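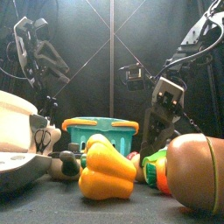 Hi all, picking up Normunds' question about the Detton gate guard, because I spent most of March on my back underneath that airplane and I have opinions! The short version is that the paint everybody argues over is the least of it, and the nose gear bay is where I'd start. You really need a decent mat under the parts when you strip anything out of there. Dark gray like the one on that tabletop is fine for bigger pieces, but for split pins and shims I'd go for something pale or you'll be feeling around with your fingertips all evening (ask me how I know).

Normunds Lapiņa wrote:
> Does anyone on the list know if the Detton jet kept its original
> nose leg when it came over from Plilham? The one on it now looks
> too short to me, and the door linkage is different from the
> photos in my squadron album. Also, is the serial on the tail
> right? My uncle always said it was repainted by people who had
> never seen the airplane fly.

OK, the nose leg. It isn't the original. The airplane sat outdoors at Plilham with a flat oleo for 9 years, and when they finally jacked it up the lower half was too pitted to bother with. The replacement came off a ground instructional airframe and it's the earlier type, so you're right about the linkage. It looks short because it IS short, plus it has no pressure in it at all. There's a steel collar holding it up, painted silver so you don't notice it from the path.

The serial is right, I think. I rubbed back a patch under the left tailplane and found the last three digits in the old style, with the yellow primer still under them. What's wrong is the size of the numbers and the squadron badge, which faces forward on one side and backward on the other. Your uncle has a point there.

I also went through the logbook copy that Okeke left with the museum. It stops short of 1,000 hours, and there are six pages missing between the Plilham entries and the last engine change, so if anyone has those I'd love a scan. Even a bad one.

Still looking for:
- canopy jettison handle, any condition
- the small access panel aft of the nose gear door (right side)
- up to 80 of the quarter-turn fasteners, used is fine

Breminex used to list the fasteners but my last two emails bounced. Does anybody have a phone number for them?

Normunds, could you scan the page of your album with the door linkage? The side view would help most.

Back under the jet tomorrow if the rain holds off.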